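Shop notebook, December – the Adell, rear brakes again

Back on the Adell this morning. Rear left is still dragging after the new shoes went in, and I'm now fairly sure I was blaming the wrong part all last week. Jacked it up, spun the wheel by hand, and it stops dead inside half a turn. Right side goes round nicely and has a bit of a swish to it, like it should.

First thought was the parking brake cable, so I slacked the adjuster right off at the lever. No change. Unhooked the cable at the backing plate completely. Still no change! So the cable is fine and I can stop muttering about it. (I had already priced a new one from Kadcombe. Glad I hadn't pressed the button.)

Second thought was the flex hose. You get that thing where the inside swells up and it lets fluid in but won't let it back out. Cracked the bleeder to see if the wheel would free off, and it didn't, not even slightly. So hose is out of the running too, although it's old and crazed near the ferrule and I'd like to change it anyway while the lines are open.

Pulled the drum. It needed two M8 bolts in the threaded holes and some bad language. There's a lip on the inner edge you can catch a fingernail on, and the new shoes are sitting up against it. You can see a bright line all along one edge of the lining where it's been touching. The old shoes had worn themselves a path inside the lip, so they never cared.

Now the annoying bit. The kit came in a Wike box and the part number matches, but I laid a new shoe on top of an old one and the lining sits further over toward the drum opening. Not by much, but plenty to ride on a lip. Whoever picks this job up after me, please compare them on the bench before fitting. I didn't, and that's an afternoon gone.

Took the lip down with the die grinder and finished with 92 grit... no, 80 grit, the 92 is the drum's wear limit number I scribbled on the same bit of tape. Must get a proper notepad out there. Cleaned everything with brake cleaner, dab of grease on the 6 contact pads on the backing plate, drum back on. Turns by hand now with a light even rub.

Adjusted both sides up until they just kissed and then backed off 2 clicks. Pedal is higher than it's been since I got the car. Hand lever feels about right once the cable was hooked up again, maybe a touch long, but I'm leaving it alone until the shoes bed in.

Short run out to Drondon and back in the evening, mostly 30 mph stuff with a few firm stops at the bottom of the hill. Drums both warm, left no hotter than right as far as my hand can tell. Will look again at 1000 miles, sooner if it starts pulling.

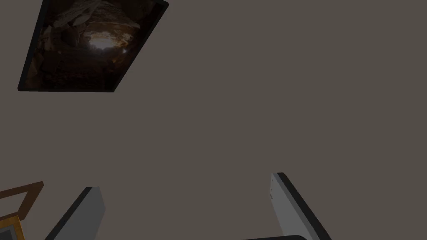
Still to do

Flex hoses, both rears, while I remember. Order the pair – the left one is worse but they're the same age.

Bleed the lot again once those are on. The fluid that came out tonight was the color of weak tea.

Find the missing rubber plug for the adjuster hole on the right. It was on the bench at lunch.

Write to Wike about the lining position and send the bench measurements along.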